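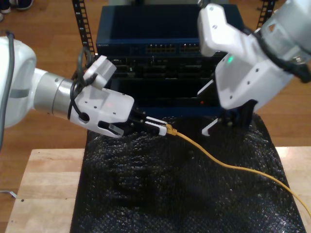
RARKSTEAD, January – Workshop tips for a bench shared with patching arms
By Khrystyna-Mariia Hutsuliak

The patch bench at Bralcombe now runs two arms for the repetitive part of cable work. Technicians still plan the layout, stage the parts, and sign off each stack. The notes below come from the first months of that arrangement and apply to any small shop that preps switches and patch panels before they go out to a site.

Surface

Put a textured mat under the rack section. A bare butcher-block top lets a connector slide when it is dropped, and a clip that lands on hard wood can chip. A pebbled black mat stops most of that, and a yellow cable shows up well against it. Smooth out large folds near the ports. Small ridges farther forward do no harm, but a cable that catches on one will pull sideways on the plug.

Keep the rails upright and square to the bench. If the stack has been moved, even to wipe the mat, run the position check again before the first plug.

Cables

Straighten each patch cable by hand before staging it. New cables hold the shape of the bag for a while. Nikola Petkov hangs his overnight from a broom handle with a clothespin on the free end, and they come down straight enough to use.

The gripper should hold the plug and boot, with the cord left free behind it. Let the cord lie on the mat in a gentle curve, with enough slack to reach the port. Route the far end off the side of the bench, away from the second arm. A cord that crosses under open fingers will sooner or later get picked up with the next one.

Check the latch before staging. Boots that fit tightly can hold the latch down, and the plug then goes in without locking. Pull boots back 4 mm on the Stetsiuk cables. Other makes have not needed it.

Finger pads

Wipe the pads at the start of each shift with a lint-free cloth and a little isopropyl alcohol. Dust from cardboard is the usual cause of slipping. Do not use kitchen spray or anything with a scent; it leaves a film. Replace pads in pairs.

The arms' own cables need a look too. They should loop loosely at the joints and spring back after a move. If a loop rubs on the casing, re-tie it one joint higher.

Floor

Keep the floor around the bench clear on all sides, including loose leads at the corners. Leobardo Ponce marked a walking line with painter's tape and replaced it with floor tape once everyone had agreed on where it should go. The tape has moved twice since then.

What the work looks like now

Before the change, one person could seat 400 plugs in a long day and would feel it in the thumbs. The average order is 119 ports. The arms take longer per plug than a practiced hand, and they run through lunch. Total time per order has dropped by almost 7 percent, a smaller gain than Hestberg, the integrator, had projected.

The larger change is in how the day is divided. Staging and labeling used to be squeezed in between plugging runs. They are now most of the job, along with testing. Kamonchanok Thammasiri, who had done only plugging, was trained on the cable tester and now writes up the faults. Two people on the crew have said they miss the handwork – it was a quiet task and a good time to talk. The crew rotates seats every four orders so that staging does not fall to the same person.

Keep one order a week fully manual. Hand skills fade, and site visits still call for them in closets where there is barely room for an elbow.

Labels

Print labels before staging and apply them an inch behind the boot. A label closer than that can end up under the pads and come off on them. Nazar Ivanyshyn keeps a spare roll taped inside the parts drawer. Refill it from the stockroom, second shelf, behind the zip ties.

We use cookies to remember your settings and to count visits. By continuing to browse you accept our cookie policy.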